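Ruawai site completes gripper overhaul on mobile unit

2019-05-16

Travent has completed the scheduled overhaul of the gripper on the two-armed mobile unit at its Ruawai training suite, and the machine has been returned to its normal program of countertop and bathroom exercises.

The work was carried out under service order 3504 and was supervised by Bent Damgaard, the site's maintenance lead. It followed a routine inspection in March, when technicians recorded a small amount of play in the finger linkage during closing tests. The unit remained in limited use until replacement pivot parts were received from the supplier, Pimance.

Under the site's maintenance schedule, the gripper is removed from the wrist after every 40 days of operation. The finger assemblies are cleaned, the pivots are checked for wear and each screw is tightened to the value listed in the service manual. Both fingertips are then refitted and aligned as a pair, so that they meet on the centreline when the gripper closes.

“The linkage will tolerate a certain amount of wear, but the two sides must wear evenly,” Mr. Damgaard said. “If one finger lags behind the other, small items are pushed sideways before they are gripped, and the operator spends the afternoon correcting for it.” 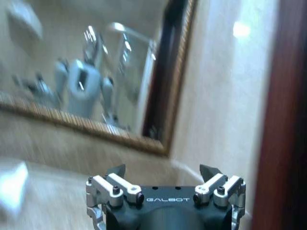
The gripper with its fingertips spread, as seen by the wrist camera at the bathroom countertop.

The wrist camera was also recalibrated as part of the order. Technicians reset its position against a printed target and then repeated the check with the fingers open and closed. Mirrors and polished surfaces in the bathroom area have affected earlier calibrations, and the target is now set up in the adjoining corridor – a change that will apply to all later services at the site.

A total of 1631 open-and-close cycles were logged during acceptance testing, with no faults recorded. The results have been entered in Mala, the maintenance register used by Travent at all of its sites, together with the part numbers of the new pivots.

The next full service will include the wrist bearings and the cable run through the forearm. Staff who book the suite are asked to report any unusual noise or uneven finger movement to the maintenance office before the end of their session. Booking times are unchanged, and 6 hours' notice is still required for cancellations.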